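Vadell Regional Airport: Surface Guidance and Stand Lighting Upgrade
Frequently asked questions for operators, ground handlers and tenants
Last updated Oct 15, 2025

General

What is being replaced?

The taxiway centerline lights, the stop bars at the runway holding positions, and the control equipment that switches them. The existing system feeds each block of lights from a series circuit and switches a whole block at a time. The replacement switches lights singly or in short segments, so a route can be lit from the runway exit to the stand and left dark everywhere else.

The runway edge, threshold and approach lights are not part of this project.

Who is doing the work?

Limsakul holds the contract for civil and electrical work. Brellex supplies the light fittings, the addressable control units and the control software. The airport's project manager is Rochelle Baptiste. Technical questions about the control system go to Emil Koller in Airfield Engineering.

How large is the area?

The project covers the main parallel taxiway, its runway exits, the cargo apron link and 31 aircraft stands. Twelve stop bars will be replaced. The Gekatwood apron, used by general aviation, keeps its present blue edge lights and reflective markers.

Will the airport close at any point?

No. Work takes place at night in sections. Each section is handed back before the first scheduled departure. If a section can't be handed back in time, it stays closed and a NOTAM is issued with the alternate taxi route.

For flight crews

How will a lit route look from the flight deck?

Green centerline lights ahead of the aircraft, ending at a red stop bar or at the stand. Lights behind the aircraft go out as it clears each segment. At a junction only the assigned branch is lit.

Do the lights replace a taxi clearance?

They do not. A clearance is still given by voice on the ground frequency and must be read back in full. If the lights and the spoken clearance disagree, stop and ask. A lit stop bar must never be crossed, even after a clearance to proceed. Report the stop bar and hold until it goes out.

What happens if the lights fail while I am taxiing?

Stop, report your position and wait for instructions. Each control unit has a default state. Centerline units that lose contact with the control room hold their last state for 40 seconds and then go dark. Stop bar units that lose contact stay red. A follow-me vehicle is available at all hours during the changeover period.

Are the brightness steps changing?

Yes. The old system has three steps and the new one has five. The tower sets the step by visibility and time of day. Crews who find the lights too bright or too dim may ask for a change, and the request will be granted unless another aircraft needs the present setting.

Do I need new charts?

Taxiway names and holding position names stay the same. Chart updates will show the new stop bar locations where these have moved. Two positions near the cargo apron link move back from the runway to protect the glide slope signal. Check the current chart cycle before operating in low visibility.

For ground handlers and tenants

Do tow crews follow the green lights?

Yes. A towed aircraft is given a lit route in the same way as a taxiing one. The tug driver must have a working radio on the ground frequency and must keep the aircraft's position transponder on where the aircraft power supply allows it. Without a transponder signal, the tower switches each segment by hand, so expect a slower tow.
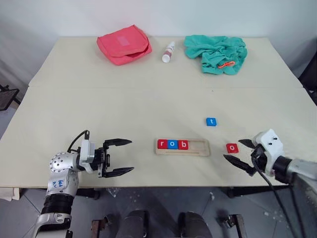

Service vehicles do not get a lit route. Drivers stay on the marked service roads and use the signed crossings. Crossing a lit centerline ahead of an aircraft is treated as an incursion and will be reported.

Is extra driver training required?

All holders of a maneuvering area permit must complete a short refresher before the first section goes live. The course is online and ends with a test. Permits without a completed refresher are suspended until it is done. Apron-only permits are not affected. Johanna Thaler in Airside Safety keeps the training records and can confirm your status.

Can equipment be parked near the new fittings?

No equipment may be left on or over a light fitting, a pit cover or a control cabinet clearance area. The clearance area is marked with white hatching. Jacks and stabilizer pads must not bear on a fitting. The fittings are rated for aircraft wheel loads, but a small pad can crack the glass.

What should I do about a damaged fitting?

Call the airside duty desk at extension 129. Give the number stamped on the fitting ring if you can read it from where you are allowed to stand. Do not clean, press or lift the fitting. Broken glass or loose metal must be reported as debris at once.

Technical

How does the system know where an aircraft is?

Position data comes from surface radar and from a set of receivers that locate aircraft transponders. The two are merged into a single track. Microwave barriers at the stop bars provide a separate check that something has crossed the line.

What happens if surface radar is out of service?

Automatic switching stops and the tower controls segments by hand. The number of aircraft allowed to move at the same time in low visibility is reduced.

How are the lights controlled?

Commands travel over the power cable to a control unit beside each fitting. Each unit sends back its state. A fitting that reports a fault appears on the maintenance screen with its location. Two neighboring failed fittings raise an alarm in the tower.

Is there backup power?

Yes. Both lighting substations have a standby generator. The control computers and the tower panel also run from batteries, which carry the load until the generators are up.

Was the system tested before installation?

A trial section was run in August on the east end of the parallel taxiway, with the old circuit kept ready as a fallback. Teodor Amundsen led the trial for the airport. The main finding was a delay in relighting a stop bar after an aircraft had passed. Brellex has changed the timing logic, and the revised version must pass acceptance testing before use in low visibility.

Where can I get the interface specification?

Tenants who run their own stand guidance displays may request it in writing from Arash Hassanpour in Airport Systems. Include the display model, its software version and the stand numbers concerned. The specification is issued under a confidentiality agreement.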